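Stelent open day at Priver – did anyone else go?
Robots and Gadgets > Days Out and Events

teasel_and_tin
Hello all. I promised in the February chat thread that I'd report back if I got to the Stelent open day, and I did, so put the kettle on, as I don't do short posts (you all know this by now!). It was the Vikia part I was most keen on, the two-armed one they want to try with household jobs, and I'm glad I headed for that before my feet gave out. They had it in a plain sort of living room with a dark green sofa and a white folding table, and the job for most of the afternoon was picking up keys. That may sound a small thing to go all the way to Priver for, but I lose mine daily, so I was a willing audience.

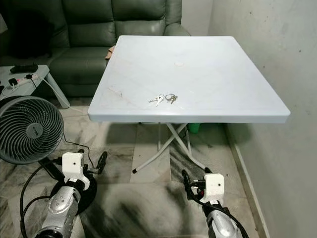 Getting there and getting in
I took the 366 from the station, which drops you at the gate, and then queued along the side of the building with some very nice people who had brought sandwiches and were kind enough to share. The door steward reckoned they'd had around 1000 people through by lunchtime. They let small groups in to see Vikia, and you could stay as long as you liked if you stood at the back, so I stood at the back. My other half went off to look at the sorting line and had to come and fetch me.

pocketwrench
Lovely write-up as ever, teasel. I was there too, probably two groups after you! I'd only add that it's slower than you expect if you've been brought up on films. The arms come in from either side, stop, think about it, and move a touch more. My daughter had gone off to the cake stall by then but I found it rather soothing, like watching somebody else do the ironing. 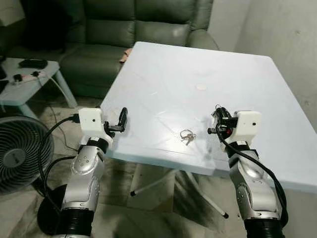 Both arms reaching in, with the keys lying between the two grippers.

What I liked was that the room looked lived in, with a fan and a power strip on a little side table, all the usual stuff. At the last one of these I went to everything was on a spotless bench under a spotlight and it told you nothing.

grumbleweed
I'm going to be the wet blanket, sorry. I stood there for a good while on the Friday and came away thinking it was an awful lot of kit to move a bunch of keys from one bit of a table to another. A pale table with nothing else on it is about as easy as it gets, too. Put those keys in a fruit bowl with the post on top and then ring me. I asked one of the staff when they'd try that and got a very polite "we're working up to it".

teasel_and_tin
Fair point, grumbleweed, and I did wonder the same, but I'd defend them a bit. Keys are fiddly! They lie flat, they slide about on their ring, and they shine, and the young woman explaining things said that a shiny object on a glossy top had given them more bother than anything else so far. The table wasn't spotless either, there were scratches and brownish marks all over one side of it. 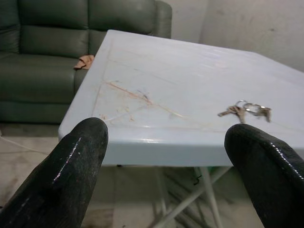

Stained plastic to the left, keys to the right, and the gripper's own fingers nearest.

I could happily have a go at it with a cloth and some bicarb, but I suppose a real house has marks on its tables. Mine does.

grumbleweed
So does mine, and I'll grant you the marks. I still think a fruit bowl would have been more use to the rest of us. The Fujimoto talk upstairs was much better in my view – proper detail on motors, and a speaker who didn't mind being interrupted. It ran to 90 minutes and I'd have sat through it again.

pocketwrench
I missed the talk, more fool me! On the fruit bowl, I half agree. But my dad can't pinch things well any more, and picking keys up off a flat surface is precisely what he struggles with, so I watched that bit differently from you, I think. When a gripper has hold of the ring and the keys are hanging clear of the table, you do find yourself holding your breath. Well, I did.

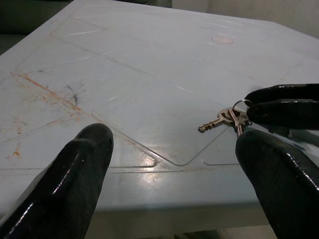 Do you need to book for the next open day?
Booking is only for school parties and large groups, and everybody else can turn up at the gate from mid-morning.

I copied that from the leaflet, as I've had two messages asking me already. There's a form at the desk in reception if you want the newsletter as well, but take your own pen.

thimblerigg
Thank you all, I couldn't get there with my knee so this thread has been a treat. Did the building have many stairs? And teasel, was there anywhere to sit near the Vikia room, apart from that sofa?

teasel_and_tin
There's a lift by reception, thimblerigg, and a row of chairs in the corridor just outside. Vikia is on the ground floor, in room 1310 (don't ask me how they number them). I'd go early, before the school parties, and if you get the 366 sit on the left for the canal. I'll bring the sandwiches next time.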